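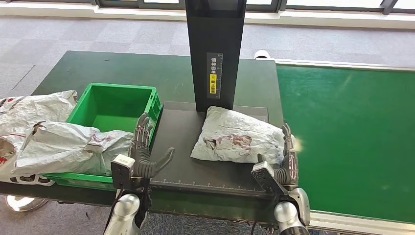 Which way should a parcel face when a robot puts it down to be scanned?

Label up, flat on the scan platform, with the hands clear of the label before the reading is taken.

That's the first rule in the Kider Bench Practice Binder, and I have to say I was won over from the moment I opened it. I've read a good many guides to running robots at a sorting bench, and most of them take you through a long history of the industry before they get to the bench at all. Kider puts the bench on page one. The binder runs to 77 pages in 9 chapters, ring-bound so you can pull a page out and prop it up next to you while you work (which I did constantly, and I have the coffee stain to show for it).

The chapter on signs is my favorite. The advice is to put the instruction where the job happens, at the height where a person checking the parcel is already looking. A strip on the scanner column telling you to set things down with the shipping label facing up, with a bit of yellow and a warning symbol to catch the eye, does more good than a laminated sheet by the door. Kider also wants the sign in the language the crew reads best, and there are blank templates in the back for making your own. Lavanya Chowdary on our late shift made two in one afternoon and they look wonderful!

Next comes a chapter on soft mailers, and anyone who has watched a robotic hand deal with a puffy, wrinkled plastic bag will be glad of it. Boxes are easy to write rules for. Bags slump, they lean on whatever is beside them, and the label goes over a crease. The binder asks you to smooth the label side before the scan, to use the ruler marks on the platform edge to agree on a set-down zone, and to let go of the bag fully before you call it placed. I'd been letting our cell get away with a bag resting against the fingers, and I've stopped now. There's also a firm line about bags hanging over the rim of a crate: tuck them in or take them off before the arms start moving. We were guilty of that one too.

I do have a few grumbles. The stopping and restarting chapter is only 4 pages long and it could easily be twice that. It tells you who may restart the cell after someone has reached in, and then says very little about how you hand that job over at the end of a shift. Anil Kotian and I ended up writing our own half page and sticking it in. The section on conveyors assumes the belt and the bench are at the same height, and at our Camden site one of them isn't, so we had to skip most of the set-up drawings. And the rings are stiff. I pinched my thumb on them more than once.

Please don't buy it as a substitute for your own risk assessment, by the way. The authors say so themselves in the introduction, and they send you back to your machine supplier for speeds, guarding and emergency stops. Think of it as the everyday manners of the bench, the part that a formal standard leaves up to you.

Would I get it again? I've already ordered a second copy for the Dullach crew, and Leobardo Bautista has asked me to leave mine on the shelf over the weekend so he can copy out the bag rules. Four stars from me, with the fifth waiting on a longer restart chapter.

Elba Montecinos
Dec 16, 2021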